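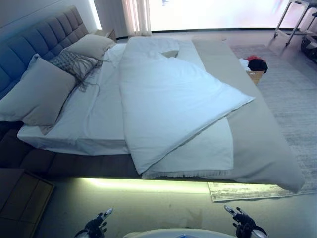 Figure 1. Platform bed with a tufted headboard, white duvet and pillows.

Unit 2: Heat, Moisture and Bedding Materials
Instructor: Aisyah Lumbantobing
Household Textiles, Department of Consumer Studies

Reading for this unit
Course reader, chapter on fibers and fillings. Students should also review the Unit 1 notes on yarn and weave before the lab session.

1. Heat loss during sleep
The human body gives off heat at all times, including during sleep. Bedding slows the loss of that heat by holding still air close to the body. Air that cannot move is a poor carrier of heat, and most of the warmth of a cover comes from the air trapped between its fibers. The fibers themselves add only a small share.

The term "loft" refers to the thickness of a filling when it is at rest. When two covers have the same weight and the same type of filling, the one with greater loft will usually be warmer. Loft is reduced by pressure, by damp, and by long use without airing.

2. Moisture
A sleeper also gives off water vapor. Bedding that cannot pass this vapor to the room will feel clammy. Cotton takes up moisture readily but dries slowly. Wool can take up a good deal of vapor before it feels damp. Polyester takes up very little, although a loose weave will allow vapor to pass between the yarns.

3. Thread count
Thread count is the number of warp and weft yarns in one square inch of cloth. It is often treated as a measure of quality, but the figure should be read with care. Some sellers count each strand of a multi-ply yarn separately, which raises the number without changing the cloth. Fiber length, yarn thickness and finish must be considered as well.

4. Worked problem
A sample of duvet filling weighs 217 grams after drying. It is left in a humid chamber overnight and then weighs 762 grams less a container weight of 495 grams, or 267 grams. The filling has therefore taken up 50 grams of water. Moisture regain is the water taken up divided by the dry weight, or 23 percent.

5. Lab preparation
Students will work in pairs. Vignesh Kotian will supervise the weighing station, and Su-bin Kong will issue the cloth samples. Bring a hand lens, a ruler marked in inches and the completed data sheet from Unit 1. Lab reports are due at the start of the next lecture.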